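Momstead Linen Share: Frequently Asked Questions

How does the linen share work?
You borrow table linens for a party, wedding or family meal, use them, and bring them back. We lend tablecloths, napkins, runners and small towels. Members pay a yearly fee and borrow as often as they like.

Do I have to be a member?
No. Non-members pay by the item. Prices are on the list at the front desk.

How many pieces can I take?
Up to 400 for members and up to 12 for everyone else. For large orders, write to Achilleas Psarras at least four weeks ahead. June fills up first.

How long can I keep them?
Four days, counting the day you pick up. Call us if you need longer. If no one is waiting for the same set, we will extend the loan.

Do I have to wash everything before I return it?
No, please don't. Shake off crumbs, let damp pieces dry and put them back in the bag they came in. We wash everything here. Candle wax should be left alone, as scraping it pulls threads.

What if something gets stained?
Tell us what spilled. Wine, coffee and grease are treated differently, and it helps to know. We don't charge for ordinary stains. Burns and tears are charged at the cost of the piece.

Can I mix colors?
Yes. Most people choose one dark color and one light one. The Fellero set is plain and comes in nine shades. The Cheon set has a woven border and comes in white and gray only. Swatches are at the desk and may be taken home overnight. 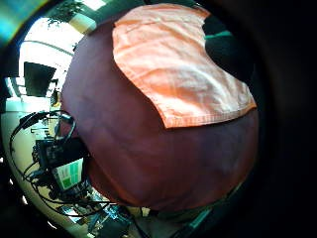
Pale peach-orange against dark maroon.

Are the pieces ironed?
Tablecloths are pressed and hung. Napkins are folded flat but not pressed. Bring your own hangers if you want to carry cloths home without creases.

Do you deliver?
Only within Wanetti, and only for orders placed by members. Everyone else picks up at the side door.

Can I donate linens?
Yes, if they are clean and free of holes. We can't take lace or anything that must be dry cleaned.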